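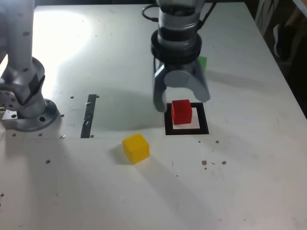 Cube placement, arm bench – Sun 23 May

Clorkora > Notebooks > Manipulation > Tidying tasks

Print this page | E-mail this page

Task is still the stand-in for tidying: pick up a cube, put it inside the black taped square, open, retreat. Red into the square is the case I care about. Yellow and green are distractors for now.

Ran 70 trials on the two-finger parallel gripper. 13 failures. Most of those were the cube ending up across the tape, a few were a missed grasp, one was a controller timeout that I counted anyway.

Scoring. A cube inside the border passes, even when it sits up toward one corner like the red one in the picture, with white showing on the right and bottom sides. Danjuma wants a centering score as well. Fair for putting a cup on a coaster, less so for toys in a box. Will log the offset and leave pass/fail as it is.

Crumbs. There are brown specks on the tabletop, a cluster of them right of the yellow cube. The policy has no notion of them. It would set a cube down on top and call the table tidy, and so would our metric. If anyone asks whether this thing can clear a kitchen table, the answer is that it can move three known blocks on a white surface under our lights. Wiping is a separate problem and we have no data for it.

Light. Bright patch at upper left and a big arm shadow across the middle. I suspect the shadow costs us on approach. Checked the logs from February: 89 percent pass with the blinds down, same task, older weights, so not a clean comparison. Repeat with blinds down before touching anything else.

Speed. Funmilayo timed herself doing the same job by hand and was done before the arm finished its first approach. No surprise there. For Drirnstead's parts-sorting bench slow may be fine if it runs overnight – at home I doubt anyone would wait.

To do:
- blinds down, same 70 starts
- add offset to log
- wipe table, then rerun a few with crumbs put back on purpose
- fix timeout, ticket 662

Contact the lab | © Clorkora | Back to top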